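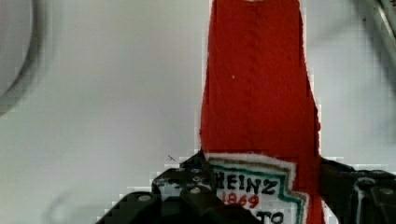 Calus 2 Condiment Station Cell
Part no. 3486

Overview

The Calus 2 is a single-arm cell for restocking and clearing condiment stations in staff canteens and food halls. It handles upright squeeze bottles, shakers and small jars between a supply tray and a serving rack. It does not open, refill or wash containers.

Gripper

Two-finger parallel gripper, black, with screw-mounted finger plates. Fingers close on the lower body of the bottle. Plates are replaced as a pair with a hex key. Grip force is set per container type and stored with the recipe. Soft-walled bottles need a lower setting when nearly empty; see Setup, section 2.

Camera

A small camera at the wrist views the container between the fingers and the surface behind it. Images are kept on the cell controller for 81 hours and then overwritten. The cell can be run with storage switched off.

Work surface

Any flat, pale, matte surface. Dark or polished counters require the optional mat.

Effect on staffing and duties

The cell takes over the walk between storeroom and counter and the placing of bottles. Wiping down, date checks and refilling remain manual. At the Pasley site, the early counter shift now starts at 6:30 instead of 5:45, and one attendant per shift is trained as cell operator. Operator training takes one morning and covers loading the tray, clearing a dropped container, changing finger plates and the stop procedure.

Edileuza Frota, counter lead at Pasley, reports less lifting and more time at the service line. She also reports that tray loading is repetitive and should be rotated between attendants. We recommend rotation at each break. Sites should agree on the change in start times with staff before installation. Allow for a slower first week.

Known limits

Containers with a film of oil or sauce on the outside may slip and must be wiped before loading. Glass bottles are not supported. The cell stops if a person reaches past the tray guard and must be restarted by hand at the panel.

Supplied with

Arm and gripper, controller, tray, serving rack, spare finger plates, printed operator card. Mat and Akico rack adapter sold separately.

Service

Site surveys are booked through Kibet Sang at the Echeverri office. Software updates are released on Wednesday evenings and install at the next restart.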